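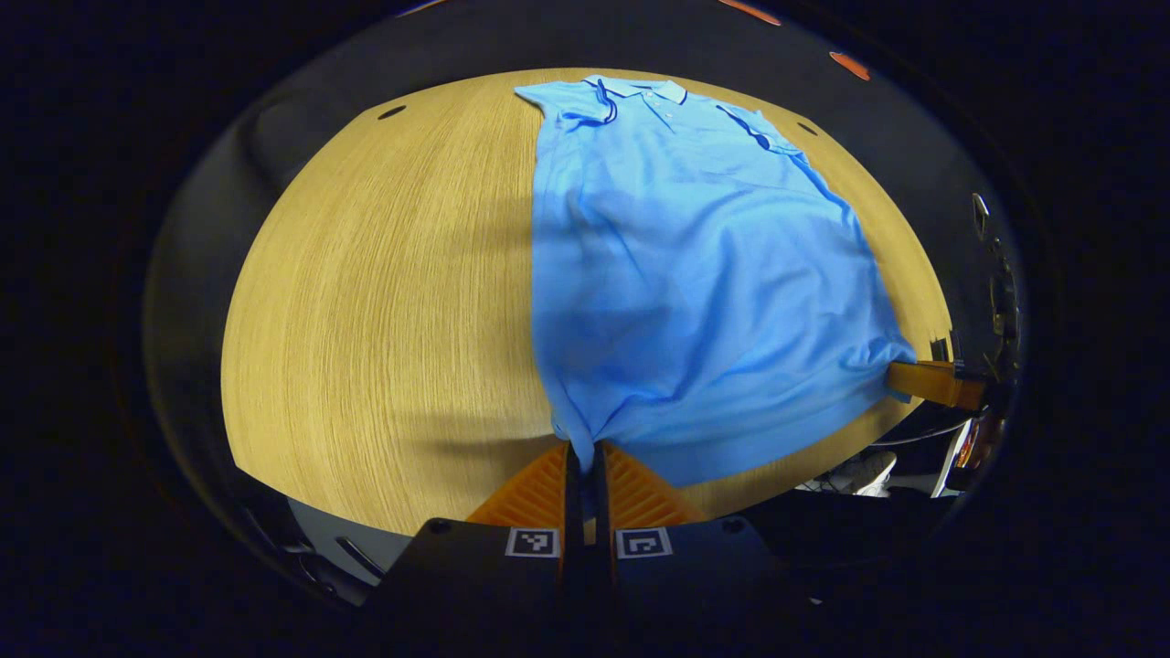
Work Orders Before Wages

The Stiveck laundry in Trinley takes in 1,000 garments a day from hotels and two clinics in the county. It also takes in people. Of the 19 workers on its early shift, most came through the Arkley reentry program, which places adults leaving county jail in paid work before their release terms end.

The terms are plain. A participant signs for 300 hours at the full hourly rate. Half of one week's pay is held back as a rent deposit and returned if the person finds housing elsewhere. Missed shifts are reported to the court, but a first absence carries no penalty.

Geerts, the staffing firm that runs payroll, bills the county for bus passes and work shoes. It does not bill for supervision — the laundry pays for that.

Sorting and folding are taught first. Press work comes later, after a safety check and 2 shifts beside a trained operator. Participants who complete their hours may apply for permanent jobs at the same rate as outside hires.

The county will review the contract in October. Housing remains the open item on its list.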